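Nadero Open Day: Household Sorting Station, Gallery

The Nadero open day in May included a station on hand-held gripper work, set up in a furnished house to keep the background and lighting realistic. The task was small-item handling: bottles, markers, tape rolls and other light goods, moved between a shallow tray and the cloth around it. The item library for the season lists 113 objects. Visitors could try the grippers in slots of 45 minutes, and 29 people signed up. Both tools are operated by hand; the finger pads and linkage are the parts under evaluation.
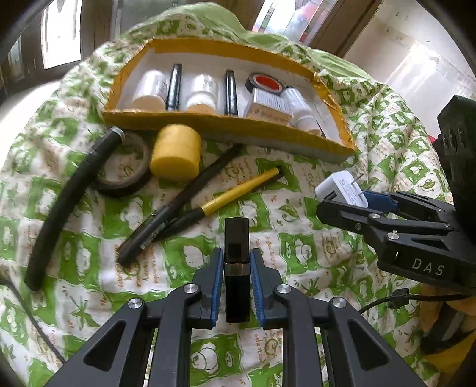
Two grippers at the quilt, with a black rectangular tube between the blue pads of one and a white power adapter at the jaws of the other.

Rigid, flat-sided items are the easier class. Slender items are less forgiving: a small offset between the pads shows up as a tilt at the far end of the object. The patterned cloth was kept on purpose, as a printed background is harder for segmentation than a plain bench. Drevik handled scheduling for the station and Nkuna prepared the item list.

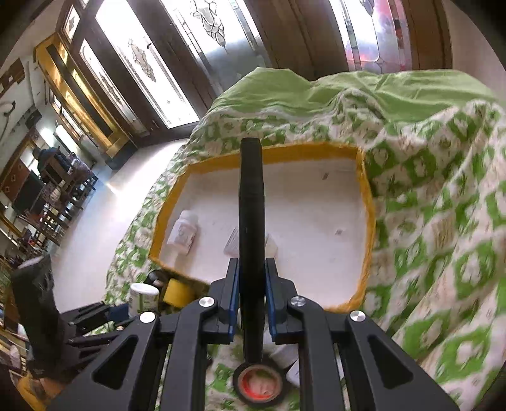

Long black item held upright over the tray. White bottle on its side of the tray at left, second gripper coming in from the left.

The season's log stood at 1,518 completed handling sequences when the station closed at 4:30 p.m. The same item list goes to the Troremow session, with the tape rolls moved to a separate group.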